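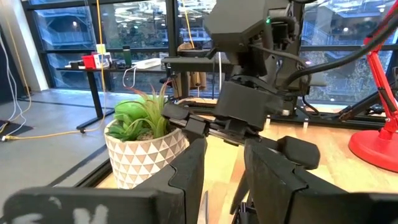 Kukulau Institute > Courses > Interior Care > Handouts

Search Timetable Library Contact

Handout 3: Ordering a Shared Tabletop

Students should read this handout before the practical session at the Vikville building. The session covers one table and the things that commonly stay on it: a potted plant, a desk lamp, folded cloths and small mesh containers. The written exercise carries 15 marks.

1. Plants

A succulent in a ceramic planter may remain on the table through the working day. Large windows nearby do not settle the question of light, as glass that faces an interior hall gives much less than glass that faces the street. Hold the planter by its body when moving it. Thick, rounded leaves mark easily and should not be used as a grip. A patterned planter, such as one with gray and white triangles, is turned so that the pattern faces the entrance.

2. Lamps

A lamp with a round base is placed toward the side of the table, with the full base resting on the wood. Move it by the base and the arm together.

3. Cloths

Cloths are folded to one size and laid flat in a single stack. Teal cloths are kept apart from the white ones in the Dafis cupboard. The layered edges should be visible from the side, so that the stack can be checked without unfolding it. Press the stack lightly at the end – never in the middle – before it is moved. A honey-brown wooden top shows every crumb, and the area beside the stack is wiped in the direction of the grain.

4. Mesh containers

Black mesh containers stand behind the cloths or to one side of them. Tall items go in first. Paper bags are emptied, folded and returned to the shelf.
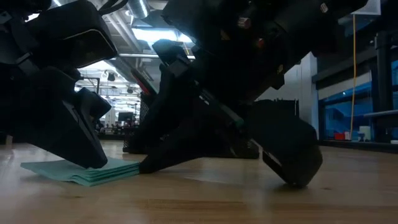

Conder asks whether the stack should go inside a container once it is folded, as a flat pile slides when the table is wiped. Either method is accepted in the practical, provided the folds stay square. Students who use a container should state this on the worksheet.

Reading: course reader, page 22.

Related handouts
Handout 2: Wood Surfaces and Daily Cleaning
Handout 4: Shelves and Cupboards
Worksheet for the June practical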